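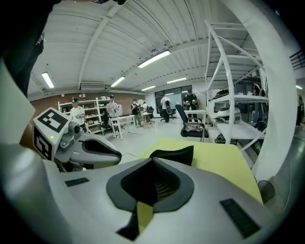 Greltbridge, February. Little green light on.

Shop > Watering > Cans > Vellik Long Spout

Vellik Long Spout Watering Can, 8 quart

$47, rose included

I've sold a lot of watering cans out of the Greltbridge shop and most of them I wouldn't carry up my own back steps. The Vellik I've carried up and down those steps for five summers (tomatoes on the deck, don't ask how many) and it still pours the way it did when I unpacked it. So yes, I'm biased, and you should read the rest of this with that in mind!

The spout is the whole point. It's long and it comes off the body low down, so you can get under the leaves of a squash plant without climbing into the bed with it. The balance is good too. You get two handles, one over the top for walking and one at the back for tipping, and when the can is full I hold the top one and let the back one do the steering. Short people like me will appreciate that the top handle isn't a mile above the water.

It's galvanized steel with soldered seams. The finish starts out shiny and goes dull in the first year, and I like it a lot better dull. If you want something that stays bright, get the painted one, but the paint chips where the spout brace meets the body and I've never found a touch-up that matches.

What comes with it: the can, a brass rose made by Mavard, and a spare rubber washer taped inside the rim. Please look for the washer before you fill it the first time. I get emails.

About that rose. It faces up when you fit it the way Mavard intended, and the water goes up a little and then falls like soft rain, lovely on seedlings. Turn it over and it comes down harder, fine for shrubs. Hard water clogs it. I drop mine in a cup of white vinegar overnight and poke the stubborn holes with a sewing needle. Don't use a drill bit, you'll make the holes bigger and then it dribbles.

Things I don't love: it's heavy. A full 8 quarts of water is a real load before you even count the steel, and if your wrists bother you I'd fill it halfway and make the extra trip, or go for the smaller one. The fill opening is also on the narrow side. Under an outdoor tap it's no trouble, but dunking it in a rain barrel takes patience, and for barrels I'd point you to the Gape, which has a mouth you could drop a cantaloupe into. The Gape pours like a bucket, though.

Winter: empty it, turn it upside down, keep it somewhere it won't freeze with water in the bottom. I left one out with an inch in it and the base seam let go. My own fault, and the warranty doesn't cover ice.

Measurements, for those who have to fit it on a shelf
Length, back handle to tip of rose: 31 inches
Capacity: 8 quarts
Finish: galvanized, or painted green

Shipping is by ground only, in a silly big box on account of the spout. If you're picking up, Saturday morning is best, and bring the car and not the bike.

Related items
Vellik Indoor Can, 2 quart
Gape Wide Mouth Can
Mavard Brass Rose, oval
Mavard Brass Rose, round
Spare washers, bag of 5

Last updated: February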